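基于需求分区的小型仓库补货路径与库位分配研究

课程项目报告

摘要

本报告以一座中小型零配件仓库为对象,研究在不改动货架结构和人员配置的前提下,如何通过重新分配库位来缩短拣货行走距离。原有库位按供应商划分,同一供应商的货品集中存放,拣货路径与需求频率之间没有对应关系。项目组采集一个月的出库记录,用订单频率和共现关系两项指标重新排列库位,并在离散事件仿真中与原方案比较。结果表明,单纯按频率排列可以明显缩短平均行走距离,但会在出库口附近造成通道拥堵;加入共现约束和通道容量约束后,距离略有增加,等待时间则显著下降。报告最后讨论了模型的适用范围以及数据中存在的问题。

关键词:库位分配;拣货路径;共现矩阵;离散事件仿真

1 研究背景

零配件仓库的特点是品种多、单次出库量小、订单结构不稳定。对这类仓库而言,拣货作业中行走所占的时间通常高于取货和核对。缩短行走距离的办法大致分两类:一类改变路径,即在库位不变的情况下优化访问顺序;另一类改变库位,即在路径策略不变的情况下调整货品的位置。前者实施成本低,但改善幅度受布局限制;后者一次性投入较大,效果持续时间较长。

本项目选择第二类办法。合作单位Hubmann为一家机械维修配件经销商,其Stendau仓库采用单层货架与料箱混合存储。仓库面积不大,主通道一条,支通道九条,出库口与入库口位于同一侧。现行库位规则沿用多年,按供应商分区,区内按到货先后放置。仓库主管Cosimo Carbone在前期访谈中指出,熟练拣货员对货位的记忆很可靠,但新员工需要较长时间才能独立作业,旺季临时人员的效率尤其低。

访谈中还提到两个与本研究有关的情况。其一,部分货品在系统中的库位与实际库位不一致,原因是补货时原库位已满,货品被放到邻近空位而没有更新记录。其二,密封件和紧固件经常出现在同一张订单中,但两者分属不同供应商,存放位置相距很远。前者影响数据质量,后者正是本研究希望解决的问题。

2 问题描述与假设

设仓库内有若干可用库位,每个库位到出库口的通行距离已知,任意两个库位之间的通行距离可由通道结构计算得到。货品集合与库位集合一一对应,即每种货品占用一个库位,不考虑同一货品分散存放。目标是求一个分配方案,使给定订单集合的总行走距离最小。

为使问题可解,作如下假设:

(1)拣货员每次处理一张订单,不进行批量合并;

(2)路径策略固定为S形策略,即进入某一支通道后必须走完全程再转入下一条;

(3)库位容量相同,不考虑超大件和超重件,此类货品单独存放,不参与优化;

(4)补货在非拣货时段进行,不与拣货争用通道。

假设(2)与实际操作有出入。现场观察显示,熟练拣货员在通道前段取到货品后常直接折返,并不走完全程。采用S形策略会高估基准方案与优化方案的绝对距离,但两者的高估方向一致,对相对比较的影响有限。这一点在第6节中再作说明。

假设(4)在淡季成立。旺季时补货与拣货偶有重叠,本报告没有处理这种情形。

3 数据采集与预处理

3.1 出库记录

出库记录由仓库管理系统导出,时间范围为一月全月,字段包括订单号、货品编码、数量、系统库位和出库时间。原始数据中存在三类异常:重复行、数量为负的退货记录以及编码缺失的手工单。重复行直接删除;退货记录不产生正向拣货行走,予以剔除;手工单根据备注栏中的品名进行人工匹配,无法匹配的舍弃。

预处理后保留135种活跃货品。所谓活跃,指当月至少出库一次。未出库的货品被归入低频组,统一安排在距出库口最远的区域,不进入优化变量。

3.2 库位核对

鉴于访谈中提到的记录偏差,项目组对活跃货品进行了一次现场核对。核对方法为按系统库位逐一前往,确认货品是否在位;若不在位,则在相邻库位查找,并记录实际位置。共有33种货品的实际位置与系统不符,其中多数位于相邻层或相邻列,少数位于另一条支通道。后续计算中,基准方案一律采用核对后的实际位置。

若直接采用系统库位计算基准,会得到偏小的行走距离,从而低估优化的效果。这类偏差在以往同类课程项目中很少被讨论,建议后续项目在建模之前先安排核对。

3.3 存储容器

仓库内的存储容器有塑料料箱和木箱两种。塑料料箱带有标准标签槽,适合放在货架上;木箱多用于散装件和带软质包装的货品,放置于货架底层。两种容器的外形尺寸不同,但占用的库位宽度一致,因此在模型中不作区分。

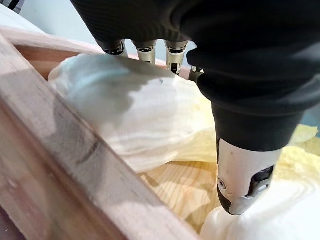
容器差异的影响主要体现在取货时间上。底层货品需要弯腰取出,平均取货时间高于中层。由于本研究的目标函数只包含行走距离,取货时间没有计入,仅在仿真中作为服务时间参数使用。仿真对底层和中层分别设定服务时间分布,参数由现场计时得到,每层各取60次有效计时。

计时过程中剔除了被打断的作业,例如拣货员中途接听电话或协助他人。剔除后两组数据均呈右偏分布,采用对数正态分布拟合,拟合优度检验未拒绝原假设。

4 模型与算法

4.1 频率指标

频率指标定义为货品在统计期内出现的订单数,不考虑单次出库数量。采用订单数而不采用出库件数,是因为行走次数取决于货品被访问的次数,与每次取多少件无关。对于单次数量极大的货品,可能需要分次搬运,但样本中这种情况很少,不作单独处理。

仅使用频率指标时,分配问题退化为排序问题:将货品按频率降序排列,将库位按到出库口的距离升序排列,两者依次配对即可。该方案记为方案A。

4.2 共现指标

共现指标描述两种货品出现在同一订单中的次数。将所有货品两两组合,得到一个对称的共现矩阵,对角线元素置零。矩阵非常稀疏,非零元素集中在少数货品对上,其中密封件与紧固件之间的共现次数最高,与访谈内容一致。

为避免高频货品因基数大而在共现指标上占据优势,对矩阵作归一化处理,用共现次数除以两种货品各自订单数的较小值。归一化后指标取值在零到一之间,取值越大,表示两种货品越倾向于同时出库。对订单数过少的货品,归一化值不稳定,因此设置最低订单数门槛,低于门槛的货品对按零处理。

4.3 目标函数与约束

综合目标函数由两项组成:第一项为各货品频率与所在库位至出库口距离的乘积之和,第二项为各货品对的共现指标与两库位间距离的乘积之和。两项之间用权重系数调节。权重为零时,模型等价于方案A;权重增大时,共现货品趋向集中。

在此基础上增加通道容量约束:任一支通道内货品的频率总和不得超过给定上限。上限由仿真试算确定,以通道内同时作业人数超过两人的时间占比作为判断依据。不含容量约束的方案记为方案B,含容量约束的方案记为方案C。

4.4 求解

该问题属于二次分配问题,精确求解在当前规模下耗时过长。本项目采用模拟退火算法,以方案A为初始解,邻域操作为随机交换两种货品的库位。每次交换只重新计算受影响的项,避免重复计算整个目标函数。降温采用几何方式,终止条件为连续若干轮没有接受新解。

对于方案C,交换后若违反容量约束,则在目标函数中加入罚项,不直接拒绝。试算中发现,若直接拒绝不可行解,搜索容易停滞在初始解附近,原因是方案A本身在靠近出库口的通道上已经超出容量上限。

算法以不同随机种子重复运行,取目标值最小的一次作为最终方案。各次运行结果之间的差异较小,说明参数设置基本合理。

5 仿真与结果

仿真采用离散事件方法,订单按实际出库时间依次到达,拣货员数量与现场一致。行走速度设为常数,支通道内允许两人同时通行,超过时后到者在通道口等待。统计指标包括单张订单平均行走距离、平均等待时间和平均完成时间。

基准方案的平均行走距离最长,等待时间最短。原因在于按供应商分区时,高频货品分散在各条支通道,作业人员很少相遇。

方案A的平均行走距离较基准大幅下降,但等待时间上升明显。高频货品集中于最靠近出库口的两条支通道,上午的订单高峰期内,通道口持续有人排队。从完成时间看,方案A的收益有相当一部分被等待抵消。

方案B的行走距离低于方案A,主要来自含多种货品的订单。单品订单在两个方案下差别不大。等待时间与方案A接近,说明共现约束本身不能缓解拥堵。

方案C的行走距离略高于方案B,等待时间回落到接近基准的水平,平均完成时间在四个方案中最短。从库位分布看,方案C将密封件与紧固件整体移至第三条支通道,把出库口附近的位置留给频率高而共现弱的货品,例如润滑脂和滤芯。

对权重系数进行敏感性分析,发现在较宽的取值区间内,方案C的平均完成时间变化平缓。权重过大时,部分低频货品因与高频货品存在共现关系而占据近端库位,行走距离开始回升。

6 讨论

6.1 路径策略的影响

如第2节所述,S形策略与实际操作存在差异。为检验该假设的影响,在仿真中将路径策略替换为折返策略后重新计算。各方案的绝对距离均有下降,方案之间的排序不变,但方案B与方案C的差距缩小。折返策略下,货品在支通道内的深度变得重要,而本模型只在距离矩阵中间接体现了这一因素。

6.2 统计期的局限

一个月的数据不足以反映季节变化。Zoltent系列泵用密封件在夏季的需求高于冬季,若以冬季数据确定库位,夏季时可能不再适用。合作单位提供了上年夏季的汇总数据,但没有订单级明细,无法计算共现矩阵。仅从汇总频率看,高频货品名单中有一部分会发生更替。

一种可行的处理方式是保留少量机动库位,按季度更换其中的货品,其余库位保持稳定。这种方式的迁移工作量较小,也便于拣货员记忆。

6.3 迁移成本

从基准方案迁移到方案C需要移动绝大多数活跃货品。迁移期间需要同步更新系统记录和货架标签,若两者不同步,会产生新的库位偏差。项目组建议按支通道分批迁移,每批完成后核对一次,再进行下一批。Satov仓库此前做过类似调整,采用一次性整体迁移,据Carbone转述,当时错拣率在迁移后的一段时间内有所上升。由于没有取得该仓库的记录,这一说法未作验证。

6.4 人员因素

模型把所有拣货员视为同质个体。现场计时显示,不同人员的取货时间存在差异,熟练人员在原布局下的优势部分来自对库位的记忆。布局改变后,这一优势会暂时消失。仿真没有包含学习过程,因此报告给出的完成时间应理解为人员适应之后的水平。

7 结论

在本案例的布局和订单结构下,按频率分配库位可以缩短行走距离,但需要配合通道容量约束才能有效缩短订单完成时间。共现指标对多品种订单有额外的改善作用,对单品订单影响很小。系统库位与实际库位之间的偏差对基准计算有不可忽略的影响,应在建模前予以核对。

后续工作包括:取得全年订单级数据,检验方案的季节稳定性;将取货时间纳入目标函数,使层高成为分配时的考虑因素;放宽单订单拣货假设,研究批量拣货下的库位分配。

附录A 符号说明

n:活跃货品数

f:货品频率,以订单数计

d:通行距离,单位为米

c:归一化共现指标

w:共现项权重系数

Q:支通道频率上限

附录B 分工

数据导出与清洗由第一小组完成,库位核对与现场计时由全体成员轮流进行,模型与算法由第二小组完成,仿真程序及敏感性分析由第三小组完成。报告初稿由各小组分别撰写,统稿时统一了符号和方案编号。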